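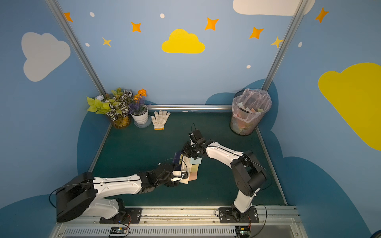
*Sticky pads, a little navy box and the lined mesh basket, with the flower pot at the back.*

## Desk Tidy Swap: your questions

**What do I bring?**
Anything small that lives on a desk! Sticky notes, booklets, boxes of clips, odd pens. Half-used pads are very welcome (pastel ones get snapped up first, every single time).

**How should I stack it all?**
Biggest and flattest on the bottom, small pads on top. If the pile slides when you pick it up, make it two piles. Laurinda Mendes ties hers with kitchen string and they look wonderful.

**What goes in the wastebasket?**
Paper scraps and notes with no stick left. Please fold the bag over the rim so it stays put, and swap it when it's full. Batteries go to the front counter at Prarudance.

**Can I use a plastic bag I already have?**
Yes, please do! Any color, as long as it reaches over the rim.

**Does an artificial plant need any care?**
A bit! Leaves collect dust like you wouldn't believe. Wipe them with a damp cloth, bend the stems back into shape, and pick out any stray paper while you're in there. I love this job.

**Do I need gloves?**
Not for paper. A knit pair is handy for dusty shelves or rough cardboard, so bring some if you're clearing a closet.

**Is there a limit?**
Two shoebox-size loads per person. We rehomed 342 pads and notebooks in April, and we'd love to reach 2,000!

**Who do I ask about big donations?**
Valter Simões. Leave a note for him at the counter and he'll call you back.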